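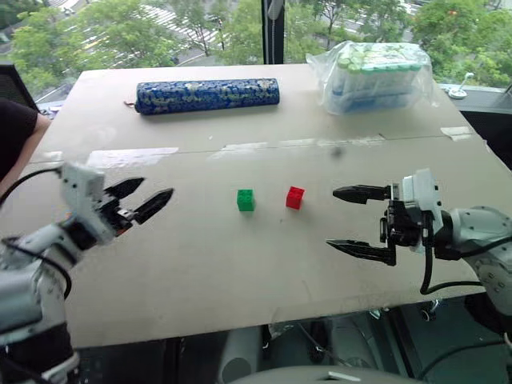 *Green and red, the two colors my kid always runs out of first.*

I've had the Grunik brick sorter since October, and I've been putting off this review until I was sure I wasn't just in a good mood about having a clean floor. So, five months in: I like it! I don't love it.

It's a stack of 5 round trays with holes in the bottom, biggest holes up top, and you pour your bricks in and shake. Small pieces fall through, big ones stay put. I got mine from Oradeo for 50 dollars, and shipping was quick, although the box looked like somebody had sat on it (the trays were fine).

The first real test was our main bin, which I'd weighed and then, because I'm like this, actually counted over a long rainy weekend. 2,158 pieces. Shaking the whole lot through took around 110 minutes, snack breaks included, and it is LOUD. Do not try this after bedtime. I did it once at nine at night and had a very awake child standing in the hallway asking if he could help.
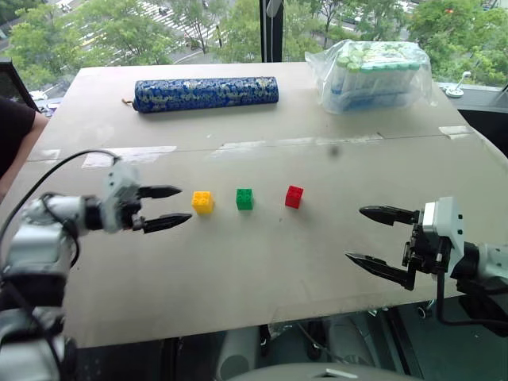 Size is the only thing it sorts by, so if you're a color person you'll still be picking through each tray by hand. I didn't mind that much, it's kind of soothing with a podcast on, but the product page makes it sound like you'll be done after the shaking part. You won't. Long thin pieces are also a pain – they stand on end and slip through two trays down, so my axles ended up in with the tiny round studs.

The lid is my other gripe. It clicks shut on three sides and sort of rests on the fourth, and if you carry the stack by the handle you'll want a hand underneath. I had the older Clukuston one before this and its lid was much better, but the trays cracked the first winter, so pick your poison.

Cleaning is easy, warm soapy water and a towel. Four stars from me, and I'd go up to four and a half if they fixed that lid.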